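Little jobs at the snack table

Measuring coloured water for the kids' potions? Use two clear measuring cups with handles and a syringe! The syringe is brilliant for small amounts, and red shows up beautifully against a white table. Keep your dry powders in their own cups at the far end – one splash and they clump.
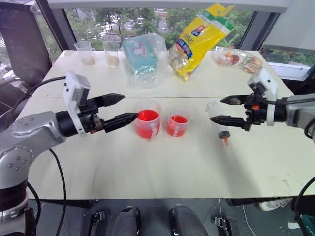
Keep the oats in their bag

I used to decant everything, but a big bag of oats with a carry handle is so easy to grab. Fold the top down hard, peg it and stand it up near the kettle.
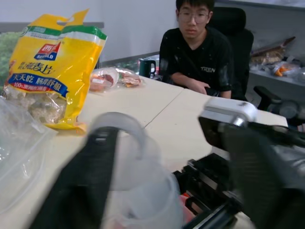

Two pegs hold better than one, by the way – and write the opening date on a bit of masking tape while you're at it!

Recent tips
Descaling the kettle
Pantry labels that stay put
200 g jars worth saving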